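From: Marjatta Saarinen
To: furniture-refit list
Date: 2026-10-05
Subject: Re: Low white cabinet, drawer fronts and where it goes

Saodah Tjoa wrote:

> Before I order anything for the white cabinet I need three things settled. First, does it stay on the floor as is, or does it get a plinth? The Villca plinth kit raises a piece by 78 mm, and I would rather not pay for one if the drawers clear the floor covering without it. Second, are we replacing the handles or matching the one we have? Third, somebody proposed moving the ornate white piece next to it so the two read as a pair. I have no opinion on the third but I need to know the wall length.
>
> Also, the Makwood runners are back in stock. Minimum order is 2 pairs.

Saodah,

In order.

Plinth: no. I pulled both lower drawers to full extension and neither one touches the floor. The 78 mm would also put the top above the bottom of the window trim. Please leave the Villca kit off the order.

Handles: match. The left drawer has a small metal handle and I see no fault with it. Hole spacing is a single center screw, so any replacement from the Trureo small series will fit without filling. If Trureo has dropped the finish, send me the nearest two and I will compare them against the original in daylight.

Position. 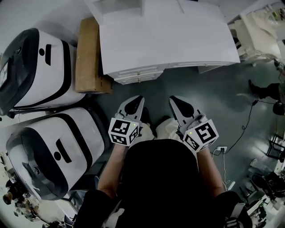
*Low white cabinet, drawers along the lower front; ornate white piece with curved legs beyond it, upper right.*

The wall is 228 cm between the door casing and the radiator pipe. The two pieces together come to 189 cm, measured at the widest points, which on the ornate one means the legs and not the top. That leaves 39 cm. I would put all of it on the pipe side. Splitting it evenly leaves a gap by the door that collects shoes.

I am against treating them as a pair. The cabinet has a broad flat top and drawers along the lower front, and the other piece has curved decorative legs that will look wrong pushed tight against it. If they must share the wall, keep at least 20 cm between them and take it out of the 39.

Runners: order the 2 pairs. The existing ones work but the left drawer drops slightly at the end of its travel. I have not checked whether that is the runner or the screw holes. If the holes are worn, I will plug and redrill before fitting the new ones. Do not let Makwood substitute the soft-close version, as the carcass is too shallow for it.

Paint: the top needs a light sanding and one coat. Sturkorora satin white was used last time and there is still most of a can on the shelf. I will test it on the back edge first. The can was opened in December and may have skinned over.

Still open: the drawer liners, and who has the long level.

Marjatta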